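Bread cell: gripper cable, finger pads, and the cloth that walks 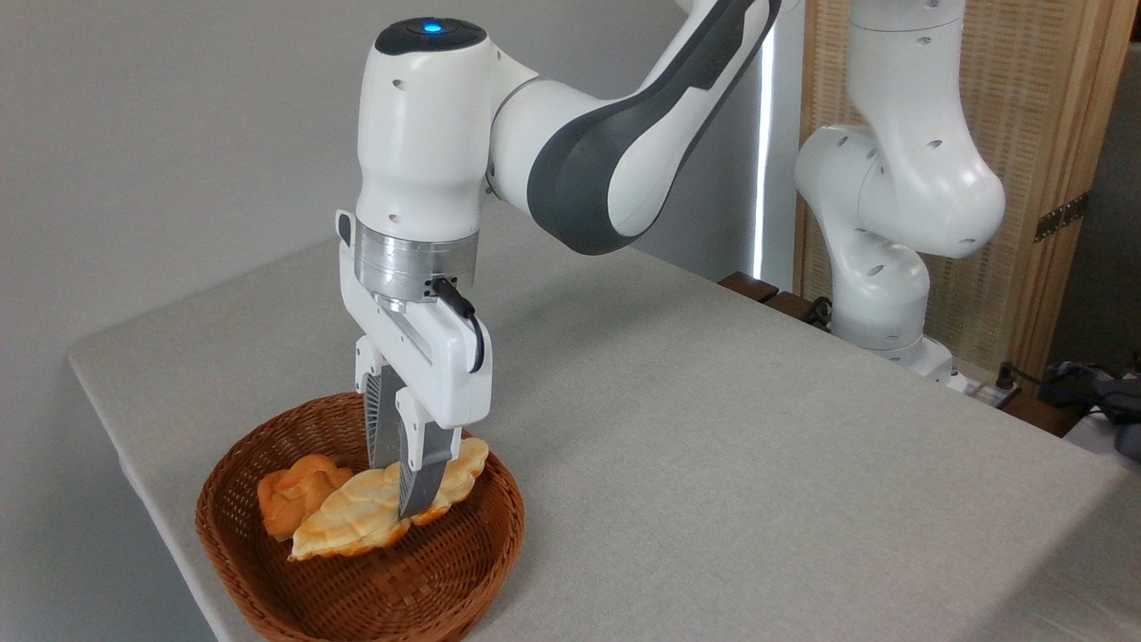 Ustham, 19 Mar 2024

Picking this up where Gerrit's notes stop, so if you haven't read his page on the homing trouble, go do that first, I'm not copying it all over again. Short version: front arm dropped its connection to the gripper in the middle of a run, came back by itself, dropped again. He swapped the cable at the controller end and it behaved until he went home. Then it was my turn!

So, first job this morning was the gripper cable. I had a theory that the loop on the right side of the gripper was too tight when the wrist turned all the way around, and I wanted to see it happen before touching anything. Jogged the wrist through its range by hand, slow, with the gripper status page open on the laptop. Fine, fine, fine, and then right near the end of travel the status went gray for a blink and came back. Did it again the other way and got nothing. Did it again the first way and there it was. I was so pleased I called Nathalie over to watch and of course it then refused to do it for her (it did on the next try, she is my witness).

The plug itself looks good. No bent pins, the collar seats properly, it clicks. What I think was going on is that the cable had been clipped up short, so at the end of the turn it was tugging sideways on the plug. I took the clip off, let the cable hang in a lower curve and tucked the slack back toward the housing so it can't catch on the rim of the basket. Then 17 full wrist turns with the status page up and not one gray blink. I would like to have done more but Marloes H. wanted the laptop.

Note for whoever is next: do NOT put the clip back where it was. It's in the lid of the tool box. If the cable needs holding anywhere it wants to be further up, past the metal flange, and with enough slack that you can get a finger under it.

Second job, finger pads. Gerrit had written "fingers slipping??" with the two question marks and nothing else, so I had to ask. What he meant was that the long bun was turning in the grip on the way out of the basket, nose down, and landing on the cloth crooked. I had seen that too and blamed the bun. It's a silly shape for a gripper, flat and wavy along both edges, thicker in the lobes and thin in between, and if the fingers close over a thin bit there just isn't much to hold.

But! The ridges on the pads were packed with crumbs and something greasy. I took both pads off and brushed them with the old toothbrush, warm water, a drop of dish soap, then wiped and left them on a paper towel through coffee. They came up beautifully. I'd put this on the start-of-day list, it's a five-minute job if you don't lose the screws. I lost a screw. Found it in the cuff of my sweater. The spare ones are in the Kikix tin on the shelf, the tin with the dent, and there are not many left, so I've put them on the order sheet.

When you put the pads back: snug them, close the fingers on nothing, check the faces meet flat with a strip of paper between them (the paper should drag the same top and bottom), and only then tighten. I tightened first, like a beginner, and had the left one a hair crooked, and spent a while wondering why the paper pulled out at the bottom and stuck at the top.

Reran the zero on the fingers after that. The gripper forgets its closed position if you change pads, and it will happily tell you it's holding something when it's holding air. Menu is under Tool, then Reference, then press and hold. The wrist light goes back to steady blue when it's happy.

Then grip force. I'm writing this out properly because we go round in circles on it. There are old settings from the Dornov job still sitting in the file, and those were for hard plastic parts and are way too strong for bread. Marloes V.W. had brought it down in small steps and left it at level 5. With dirty pads, 5 slipped, so somebody pushed it back up (nobody has owned up and I'm not going to start an inquiry). With clean pads, 5 is good again. I tried 2 out of curiosity and it lifted the small knobby roll all right but let go of the long one the moment the arm sped up. So: level 5, clean pads, leave it alone please. If it slips, clean the pads before you touch the number.

Where to pinch it matters as much as how hard. I've moved the taught pick point so the fingers come down near the middle of the long bun, and I turned the wrist a bit so they close across it from side to side. Before, they were coming in nearer one end and the other end swung. Now it comes up level, or level enough. The order matters too: long one first while it's lying partly over the smaller roll, then the roll. If you go for the roll first you end up dragging the top one along with it and then everything is somewhere else and you start over.

The basket. I know it's a nice basket. It is also not round, whatever the work sheet says, it's a bit of an oval, and the program cares which way the long side goes. I spent a good part of the late morning thinking the arm had drifted when what had happened was that the basket had been put back turned. The rim is thick and the fingers clear it, but with less room than I'd like at the front. I want to raise the approach height a touch. Haven't done it yet, want Nest to look at the path with me first as he wrote it.

Related: the cloth walks. It's that light gray one that goes over the edge of the table, and every time somebody leans on the corner it creeps a little toward them, and the basket rides along with it. Not by much. But do it all morning and the pick is off by the width of a finger. I pulled it square again and put double-sided tape underneath, along the front and down the left side around the corner. We had talked about marking the basket position on the cloth in chalk, and I'm now against it, because a mark on a thing that moves is no mark. Better to measure from the table edge. I've written the distances on the card that lives in the laptop sleeve.

Back arm. Didn't use it today. It's folded up in its rest pose at the back of the table and I want it left there until we've sorted out who is allowed to move first. At the moment both programs believe they have right of way over the middle of the table, which is exciting for all the wrong reasons. I did go round and check its base bolts as long as I had the wrench in my hand, and they're tight. While I was down there: the cables behind the table are a bird's nest again! Everything runs into that one white power strip and you can't tell which plug belongs to which arm. I didn't dare pull any of it with the front arm live. Marloes H. has colored tags somewhere and has promised to bring them. Until they're on, if you need to cut power to one arm, use its own switch and leave the strip alone.

Oh, and the error code. Once, after lunch, I got a 921 on the front arm's pendant. I looked it up in the Lengyel binder and it's listed as a joint temperature notice, which made no sense to me, the arm wasn't even warm to the hand. Cleared it, carried on, didn't see it again. I've put a line in the log with it. If you get one, write down what the arm was doing right before, and don't just clear it and forget like I very nearly did.

After all that I ran the full pick with both pieces, again and again, until I was sick of the sight of bread. Cable good, status never blinked. The long bun came up level every time except once when I'd put it in the basket the wrong way up, and I'm counting that one against me. The release is still a bit sudden, the fingers snap open and the bun drops the last little bit. Opening speed is on the same page as the force, so I've slowed it down one notch and it looks gentler, though I'd like somebody with fresh eyes to say whether it's enough.

Still to do:
Raise the approach over the rim (me and Nest).
Tags on the plugs (Marloes H.).
Sort out the right of way between front and back arms. Gerrit, can you dig out your old handshake from before the controller update? I think most of it is still good.
More pad screws, on the sheet.
Take the Dornov settings out of the file, or at least rename them so they don't sit at the top of the list.
New toothbrush. The one in the drawer has had it.

Left the front arm powered down in its rest pose, pads on, clip off, card in the sleeve. Nathalie has the key to the pendant cabinet tonight, so ask her if you're in early.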